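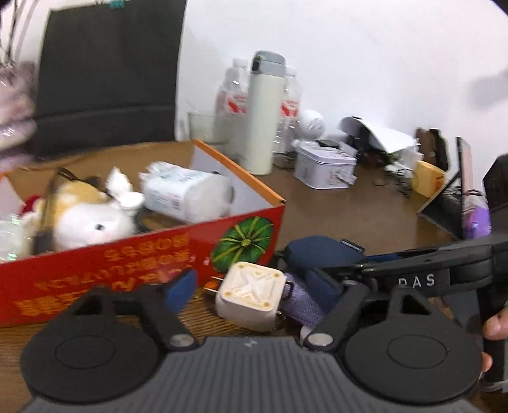 Pinza manual Pladeo con almohadillas redondas, vista desde su propia cámara, delante de una caja de cartón con peluches.

Pladeo – pinza manual para la recogida de demostraciones
Fabricante: Hellwig
Categoría: Equipos de captura / Manipulación

Descripción

Pladeo es una pinza que se lleva en la mano y que registra cómo una persona coge, mueve y deja objetos de todos los días. El operador trabaja con la herramienta en una mesa normal y cada movimiento queda guardado como un episodio, con vídeo y con la apertura de los dedos. Con estos episodios se entrena después una política para un brazo que lleva la misma pinza. No es necesario tener el brazo en la sala durante la recogida, y por eso muchos clientes compran primero dos o tres unidades de mano y dejan el robot para más tarde.

La cámara va fija encima de la pinza y mira hacia adelante. En todas las imágenes se ven las dos almohadillas en la parte baja y, detrás de ellas, el espacio de trabajo. Esta vista es igual en la mano y en el robot, siempre que se respete el ángulo de montaje que está indicado en el manual.

Para qué tareas se utiliza

La mayoría de los episodios que recibimos de los clientes son de ordenar y de guardar: sacar un peluche de una caja, poner un adaptador de corriente dentro de una bolsa, apartar un cable. Son objetos de formas muy distintas, blandos y duros, y el modelo aprende más de ellos que de una serie de cubos iguales. Recomendamos dejar en la mesa también las cosas que no participan en la tarea, como botellas, vasos, una lámpara o papeles. Una mesa demasiado limpia produce un modelo que solamente funciona en mesas limpias.

Para el primer conjunto de datos, Pascal Wegener, responsable de aplicaciones, propone grabar 600 episodios de una sola tarea antes de pasar a la segunda. El conjunto de muestra Graratow, que se entrega junto con el equipo, contiene 2.214 episodios ya revisados y sirve para probar la instalación completa sin grabar nada.

Contenido del suministro

Pinza manual con empuñadura lateral
Cámara con soporte
Dos almohadillas redondas de repuesto
Cable de datos y fuente de alimentación
Tarjeta de calibración
Licencia del programa Skullico para un puesto
Conjunto de muestra Graratow (descarga)

Datos de uso

Frecuencia de grabación de la apertura: 91 lecturas por segundo
Duración recomendada de un episodio: hasta 15 segundos
Dedos: dos, con movimiento simétrico
Manejo: con una o con dos manos
Sistema: ordenador con Linux, conexión por cable

Cómo se graba un episodio

Coloque los objetos y abra una sesión nueva en Skullico. Escriba el nombre de la tarea con una frase corta, por ejemplo «meter el peluche en la caja», y mantenga la misma frase para toda la sesión. Cierre y abra la pinza una vez por completo, para que el programa conozca los dos extremos. Después pulse el botón, haga el movimiento con calma y pulse otra vez al terminar.

Entre un episodio y otro cambie la posición de los objetos. Bastan unos centímetros, o girar la caja un poco. Si un agarre falla, no borre el episodio: márquelo como fallo. Skullico los guarda en una carpeta aparte y algunos equipos los utilizan para el entrenamiento de la recuperación.

Procure que la otra mano no pase por delante de la cámara durante el agarre. En los bordes de la imagen no molesta.

Cuidado y recambios

Las almohadillas se limpian con un paño húmedo, sin alcohol. Conviene cambiarlas cuando la superficie pierde el relieve, porque entonces los objetos lisos se resbalan. Los tornillos de los brazos se revisan una vez al mes – no los apriete con fuerza, los dedos tienen que moverse sin resistencia.

Después de cada cambio de almohadillas hay que repetir la calibración con la tarjeta.

Disponibilidad y pedidos

La próxima serie sale de fábrica en marzo. Las unidades se envían ya calibradas y con la versión actual de Skullico. Para centros de enseñanza existe un precio especial a partir de tres unidades – indique por favor el nombre del centro en la solicitud.

Ofertas y plazos: Reinhold Brinkmann, departamento de ventas.
Consultas técnicas: Pascal Wegener, aplicaciones. Atendemos en español, alemán e inglés.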